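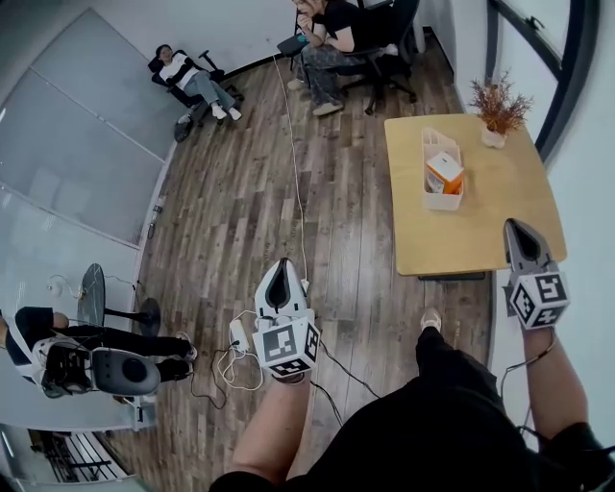 Venue Inspection Checklist: Temporary Screening Rooms
Sosina Short Film Festival, November 2019 edition
Inspector: Hazel Nguyen-Tran
Venue: Tillman Hall, Screens A and B
Checklist reference: 2779

1. Means of escape

1.1 Final exits open fully without a key. Pass.
1.2 Exit signs lit and visible from every seat with house lights down. Fail, Screen B.
Comment: The masking drape on the left of the screen hides the lower half of the sign. Re-hang the drape 300 mm further in and recheck with the lights down.
1.3 Side gangways at least 1000 mm clear. Pass.
Comment: Measured with seats tipped down. The merchandise table in the foyer must not be moved into the gangway during the awards screening, as it was in August.

2. Seating

2.1 Loose seats fastened in rows of four or more. Pass, Screen A. Fail, Screen B.
Comment: Row F has two missing clips. Spares are with the Gustby hire stock.
2.2 Posted capacity matches the seating plan. Pass.
Comment: Screen B is limited to 99, including jury and ushers. Jury seats are not additional to this figure.
2.3 Wheelchair spaces kept free of reserved signs. Pass.

3. Projection

3.1 Projector stand locked and level. Pass.
3.2 Ventilation outlet clear on all sides. Pass with comment.
Comment: Flight cases were stacked against the outlet on arrival and have been moved. Floor to be taped.
3.3 Cables across public routes covered by ramps. Fail, Screen A.
Comment: One ramp short at the rear doors. Irevari to supply before the opening film.
3.4 Portable appliance labels in date. Pass.
Comment: The subtitle laptop belongs to a visiting distributor and was not on site. Check on delivery.

4. Fire equipment

4.1 Extinguishers in position, pins and seals intact. Pass.
4.2 Drapes and screen masking certified flame retardant. Not confirmed.
Comment: Certificate seen for the black drapes only. The grey masking may not be used until paperwork is received.

5. Result

Screen A: conditional on 3.3 and 4.2.
Screen B: not to open until 1.2, 2.1 and 4.2 are closed.
Reinspection to be booked through the festival office.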